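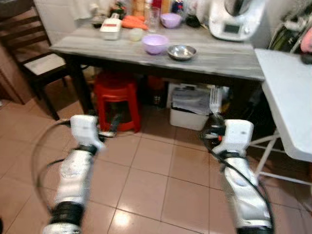 Unit 4: Reading a Small Rental Property as an Investment

Course handout, revised 22 October 2024
Instructor: Valdis Žukauskas

Reading before class: the Bullville duplex file and the first section of the Eskildsen lease packet. Bring a calculator. Spreadsheets will be used from Unit 5 onward.

4.1 Income

Begin with gross scheduled rent, the amount the property would earn if every unit were let for the full year at the lease rate. Subtract an allowance for vacancy and for rent that is billed but never collected. The result is effective gross income. Students often take the seller's rent roll at face value. Compare it with the signed leases and with the deposit record, and note any unit occupied by a relative or an employee of the owner.

Other income, such as laundry, parking and storage, is entered on its own line. In the Bullville file the storage fee is $36 per month for each unit, and it is not part of the rent.

4.2 Operating expenses

Operating expenses include property tax, insurance, repairs, management, and any utilities paid by the owner. They do not include loan payments, income tax or depreciation. A management fee must be entered even where the owner does the work personally -- a lender will enter one in any case.
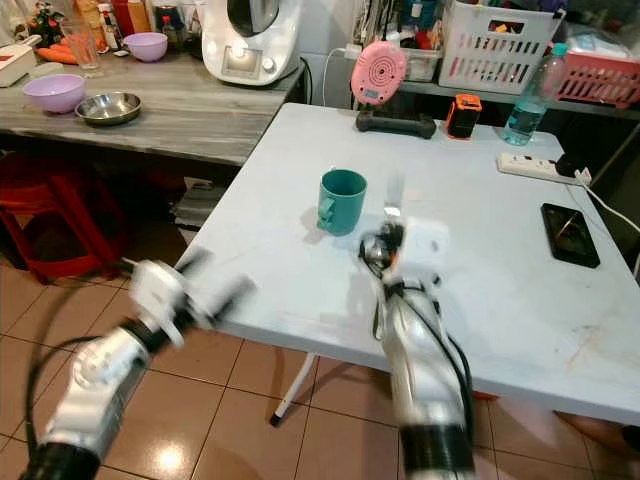 Net operating income is effective gross income less operating expenses. It describes the property and says nothing about how the purchase was financed, so two buyers with very different loans should arrive at the same figure.

4.3 Reserves

Roofs, furnaces and parking surfaces wear out on a schedule that does not match the calendar year. For the exercises in this unit, set aside $200 per unit per month. Some analysts place reserves above the net operating income line and others below it. Either is acceptable in this course, provided the choice is stated and applied to every property being compared.

4.4 Capitalization rate

Divide net operating income by price. The rate is useful only when set beside rates from recent sales of similar buildings in the same area. The Clirkavano sales sheet mixes duplexes with larger buildings, and these must be separated before any average is taken.

4.5 Exercises

1. Prepare a one-page income statement for the Bullville duplex.
2. Repeat the statement with each monthly rent reduced by $100. State the effect on net operating income.
3. The Evell property is offered with one unit vacant. Explain which rent you would use for that unit and where you found it.

Written work is due at the start of the next class. Exercise 3 should not exceed 200 words.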